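The Marker Drawer

I have a confession: I own far too many markers. My desk at Gadwood has a whole drawer of them, and when I told my neighbour Irena Kubiak I was writing about it she laughed so hard she had to put her tea down.

It started with labelling. We moved house in August with over 5 dozen boxes, and I wrote on every one of them with a cheap felt tip that faded to a sort of apologetic grey (never again!). Now I'm fussy. I want a proper barrel, a cap that clicks, and a colour I can pick out from across the room without my glasses on.

Caps matter more than you'd think, by the way. A black barrel with a red cap is my favourite to look at, and it's dead easy to find on a white tabletop, even mine, and even on a Monday sort of morning.
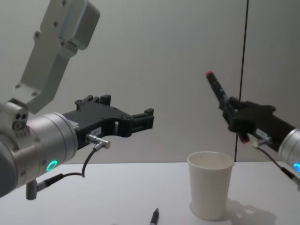
Keeping them going

Store them flat. My old art teacher, Finbarr Horgan, drummed that into us back in 1985 and I've stuck to it ever since – double-enders especially, or one tip hogs all the ink. Push the cap on until you hear it, and keep the drawer well away from the heater.

I keep two by the phone, one in the glovebox and the rest in an old biscuit tin Irena gave me. She wants the tin back, but she'll have to find somewhere for the markers first.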